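1/ So the shared debt fund is back under a new name. Same rules, nicer cover page. 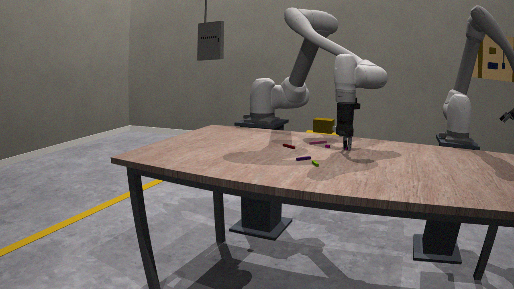 Gurville, April - Ministers walked out at 2 a.m. saying the Halcombe Pact leaves national budgets alone. The text runs to 1,143 pages. I doubt many of them got past the summary.

2/ Article 40 lets the fund's board send back any budget it doesn't like. Call that advice if you want.

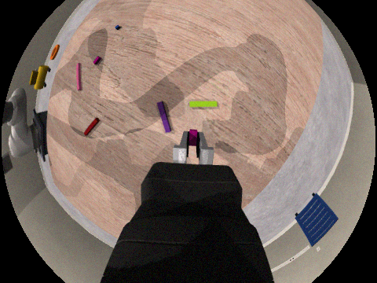

3/ Small members pay in first. Big ones get up to 100 months to catch up - guess who wrote the draft.
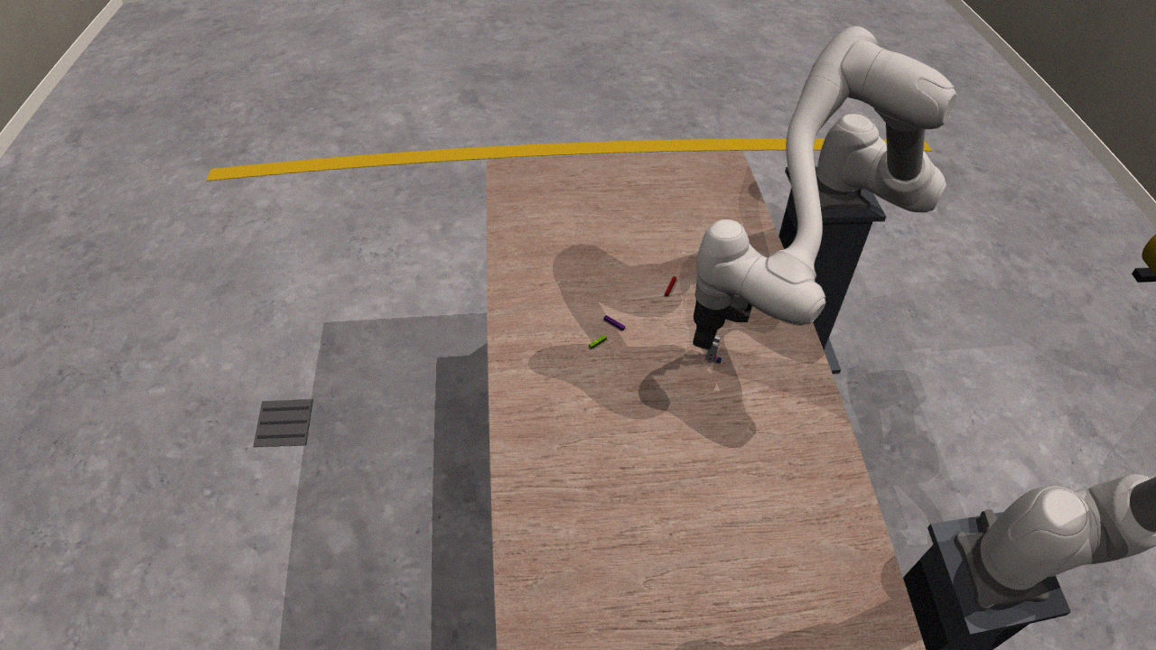
Hao: They can still vote no at home, though?

Sure, and then they lose access to the fund. Some vote.

4/ The Vidby members were promised a veto last time too. It was gone by the final draft.

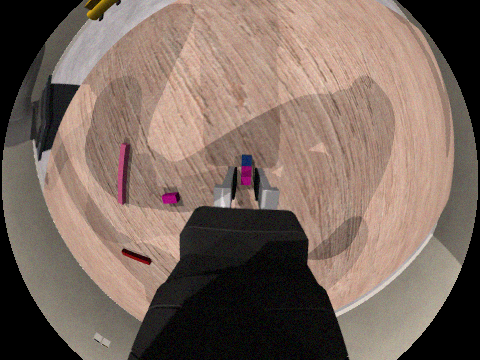

And I can't find it in this one either. If it's in an annex, send me the page number.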